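중고차 고르기 입문 4주차 강의 노트
좌석과 적재 공간, 그리고 시승할 때 볼 것들

지난주에 정비 이력 읽는 법까지 했죠. 오늘은 숙제 얘기부터 잠깐 할게요. 가족용 차를 고르는 조건표를 받아 봤는데, 대부분 연비와 가격만 적어 오셨더라고요. 나쁘진 않은데 누가 어디에 앉는지가 빠져 있어요. 저도 첫 차 살 때 그걸 안 따졌다가 트렁크에 유모차가 안 들어가서 한참 고생했습니다. 그래서 오늘은 공간 얘기를 길게 하려고요.

1. 왜건이냐 미니밴이냐

수업에서 계속 쓰는 비교 차종은 Hurkus 왜건과 Destik 미니밴입니다. 둘 다 중고 매물이 꾸준히 나온다고 치고 보세요. Hurkus는 뒷좌석을 접으면 바닥이 거의 평평해져서 긴 짐을 싣기 좋아요. 대신 3열이 없죠. Destik은 6인승이고 슬라이딩 도어가 달려 있어서 좁은 주차장에서 아이 태우기가 정말 편합니다! (저는 이거 하나로 마음이 기울었어요.) 다만 3열을 다 세우면 트렁크가 장바구니 몇 개 들어갈 정도로 줄어듭니다.

그러니 조건표에 이렇게 한 줄 추가하세요. 평소에 타는 사람 수, 그리고 가장 많이 타는 날의 사람 수. 평소 2명인데 명절에만 6명이라면, 미니밴을 일 년 내내 끌고 다닐지 그때만 빌릴지 계산을 해 봐야겠죠.

2. 좌석은 직접 앉아 보기

제원표의 실내 길이만 믿지 마세요. 1열을 본인 키에 맞춰 놓고 그대로 2열에 앉아 보고, 3열이 있으면 거기까지 들어가 보는 겁니다. 무릎이 닿는지, 발을 앞좌석 밑으로 넣을 수 있는지, 머리가 천장에 닿는지 보세요. 카시트를 쓰는 분은 꼭 들고 가시고요. 고정 장치가 있다고 적혀 있어도 시트 사이에 깊이 파묻혀서 손이 안 들어가는 차가 있습니다. 시트를 접고 세우는 것도 직원한테 맡기지 말고 혼자 해 보세요.

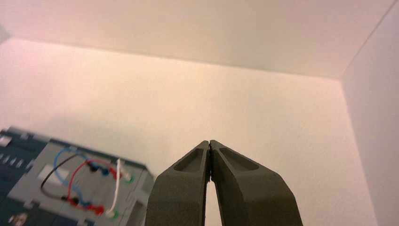 끝을 맞댄 짙은 올리브색 그리퍼 손가락 두 개

3. 시승 코스 짜기

시승은 매장 앞을 한 바퀴 도는 걸로 끝내면 아까워요. 저는 코스를 3구간으로 나눕니다. 골목, 큰길, 그리고 오르막. 골목에서는 회전 반경과 시야를 보고, 큰길에서는 차선 바꿀 때 가속이 답답하지 않은지 봅니다. 오르막은 변속 충격을 느끼기 좋고요. 가능하면 과속방지턱도 넘어 보세요. 하체에서 잡소리가 나는 차는 여기서 티가 많이 납니다.

라디오는 꺼 두세요. 에어컨도 한 번은 끄고 달려 봐야 엔진 소리와 노면 소리가 들려요. 그리고 시동이 이미 걸려 있는 차를 내주면, 다음에 다시 와서 식은 상태로 걸어 보겠다고 하셔도 됩니다. 전혀 실례가 아니에요.

일요일 오전은 길이 한산해서 시승하기 편하긴 한데, 평소 출퇴근 시간에 타 볼 수 있으면 그게 더 낫습니다. 가다 서다 할 때 브레이크 느낌이 완전히 다르거든요.

4. 옵션값 따지기

중고 매물 설명에 '풀옵션'이라고 적혀 있으면 일단 목록을 달라고 하세요. 통풍 시트, 후방 카메라, 전동 트렁크처럼 매일 쓰는 것과 한 달에 한 번도 안 쓸 것을 따로 적어 보면 값 차이가 납득이 되는지 보입니다. 파노라마 선루프는 개방감은 참 좋은데 배수구 관리가 안 된 차는 실내로 물이 샐 수 있어요. 천장 모서리에 얼룩이 있는지 확인!

다음 주 숙제

Dilitwood 매매단지나 Mac Suibhne 중고차 매장 중 한 곳을 골라서 4대를 보고 오세요. 그중 2대는 꼭 시승하시고요. 조건표 뒷면에 좌석별로 앉아 본 느낌을 적고, 시승 코스는 손으로 대충 그려도 됩니다. 운전이 아직 서툰 분은 조수석에서 메모만 하셔도 괜찮아요. 다음 시간에는 그 메모를 가지고 가격 흥정하는 연습을 할 거니까, 매물 가격도 잊지 말고 적어 오세요.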